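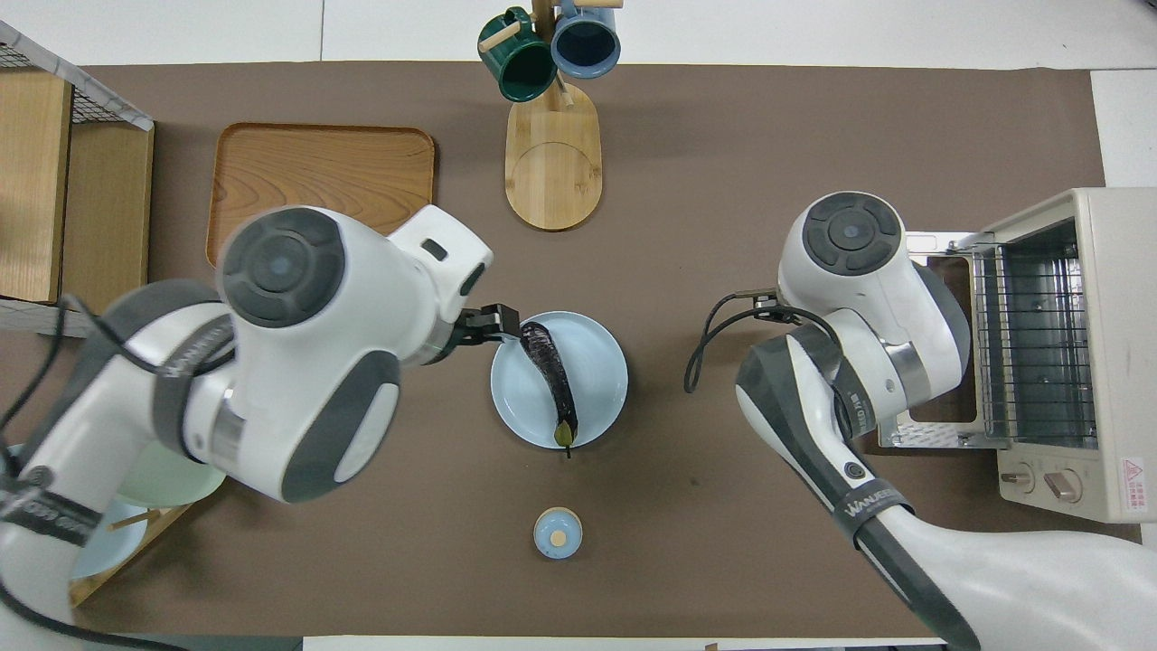

Photo: K. Tekleab, head camera view, kitchen table setup

Student Project Report
Grasp Point Selection and Release Timing for Elongated Objects on a Two-Arm Workstation
Kiros Tekleab and Horácio Caldeira

1. Problem

The existing pick-and-place stack on our workstation, Prorkeo, treats every object as a box. It fits a bounding volume to the segmented point cloud and grasps at the centroid. This works for mugs and jars. It fails for curved produce, where the centroid of the fitted box can lie outside the object. The eggplant is the worst case in our set: long, curved, dark and glossy, so depth returns along its skin are sparse.

The task studied is moving the eggplant between a round plate and a toaster oven with its door already open. Opening the door is out of scope.

2. Software

Perception runs on the head camera only. A segmentation network produces a mask, and we fit a medial axis to the mask instead of a box. Candidate grasps are sampled along the axis at 20 stations. Each is scored on local width, angle to the tabletop and clearance to the plate rim. Candidates close to either tip are kept, as an end grasp is sometimes the only one the arm can reach. In the photo the left gripper holds the eggplant by the stem end while it lies diagonally across the plate.

Planning is done per arm. The idle arm is inserted into the collision scene as a static body at its current joint values. We had used its home pose in the first version and this caused two protective stops when the arm had been left elsewhere.

The release controller was rewritten. The old one opened the gripper at a fixed height. The new one lowers at constant speed and opens when the filtered wrist current drops below a threshold for 6 consecutive control cycles.

3. Data

The segmentation network was fine-tuned on 1,922 frames labeled with the Dhanial annotation tool. Frames from Monday's sessions were held out. Labels mark the calyx as part of the object. An earlier label set left it out, and the axis came up short at that end.

4. Results

We ran 61 trials with the new pipeline. Most failures were in perception. When the forearm crosses the object, the mask splits in two and the axis fit keeps only the larger piece. Release timing was more consistent than before, though the threshold had to be retuned after the gripper pads were changed.

5. Open issues

The mask split needs temporal tracking, which is not implemented. Axis direction is ambiguous for objects without a distinct end. The planner does not yet model the held object, so clearance at the oven opening is set by a hand-tuned margin. Code and configuration files are in the Famholm repository under the November branch.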